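Brick corner update, and a few other bits

Quick one this time, deadline was yesterday. Sorry for the short notice on everything below.

The salvage bricks are in. Got them from the old Szulc bakery out on the Droltidton road — the back wall came down last October and the pallets have been sitting under a tarp ever since. 500 of them, red, the rough kind. Most still have some of the old white stuff on them. Don't chip at it with a screwdriver please, we lost a corner off one that way already. Stiff brush, bucket, patience. Gloves are in the blue crate by the door, put them back after.

Plan is still the low garden wall along the Purska side, plus the herb bed if there's enough left over. Before anyone touches mortar we're doing dry practice on the tables. Yes, on carpet. It saves the table tops and it saves our ears, and bricks dropped on bare wood last year left dents we are still hearing about.

How to practice, short version:

Lay a bottom row of three, lengthwise. Leave a finger's width between if you want to pretend there's a joint. Then two on top, each one sitting over a gap below. That's a running bond, thats the whole trick. If the joints line up top to bottom you've built two little piles and not a wall, so start over. Check the front face with a straight edge. Stand back and look at it from the end too, a row can be level and still wander. 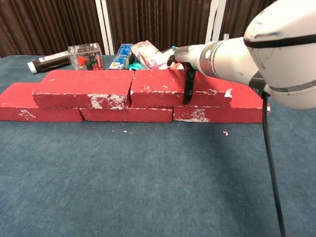

Five bricks per person is plenty for the first evening. After that pair up and try a corner, which is where it gets fiddly and where half bricks come in. Cutting is outside only, goggles on, and only with somebody who has done it before.

Sign up sheet for the wall itself is on the Zuston board. 22 names so far, room for 30. Evenings filling up faster than Saturdays. If you signed up and can't come, cross yourself off — don't just not show.

Also needed: spirit levels, a second wheelbarrow, buckets without holes in them. Old towels for kneeling on. Sand is orderd, lime is not, more on that next issue.

First session 16th June, doors at the usual time. Bring a drink, the tap in the yard is off again.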